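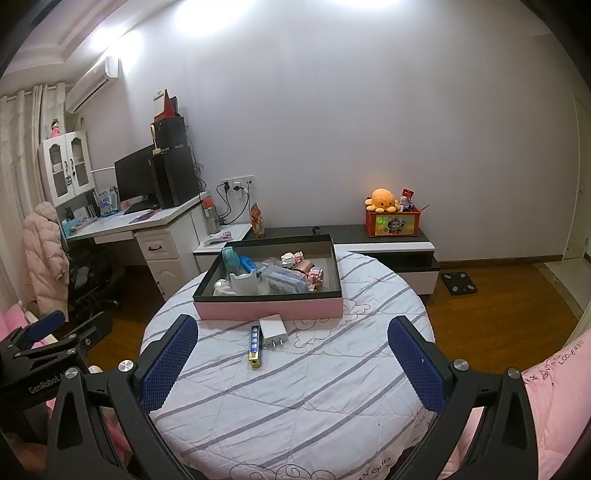 Chapter 3
Small Things and Where They Live

Most of us can say where the sofa is without getting up to check. Ask about the spare charger, though, or the lid that belongs to the little clear case, and we start lifting cushions. Big furniture stays put for years. Small things travel, and they travel mostly in our hands and pockets, a few feet at a time, until a tabletop has become the home of everything that was on its way to somewhere else.

In the last chapter we worked on closets and shelves, and if you did the exercises you may be feeling rather pleased with yourself (and so you should!). Now we come down in scale. This chapter is concerned with the objects you can close your fist around: plugs, toy figures, small boxes, building blocks, bits of blue plastic that clearly belong to something. Professional organizers call these "loose goods," a term I first heard from my old teacher Lenuța Văduva, who kept hers in a row of cookie tins and would not let anyone else put the lids on.

The catch-all box is where nearly every household begins, and I want to speak up for it. An open box on the table is quick, it asks nothing of a tired person at the end of the day, and children will use it. Its trouble is that a toy, a storage case and a charger have no business with one another except that they are all small. When you need one, you have to move the rest. In the Arsenault household survey, which we will meet again in Chapter 5, 1,376 small objects were sorted over one long November, and 400 of them came out of boxes that had no other name than "the box."

We will take the work in stages. First you will empty one container, only one, onto a cleared surface with a plain cloth or a patterned one, it makes no difference. Then you will group what you find by where it gets used, which is a different matter from what it looks like. A charger goes near an outlet. A plush toy goes where somebody plays with it or likes to see it, and the top of a storage box may suit it very well.

Before you read on, choose your container and set it by the book. Please don't tidy it first.

Words to know in this chapter: loose goods, catch-all, point of use, resting place, return trip.

3.1 Emptying the Box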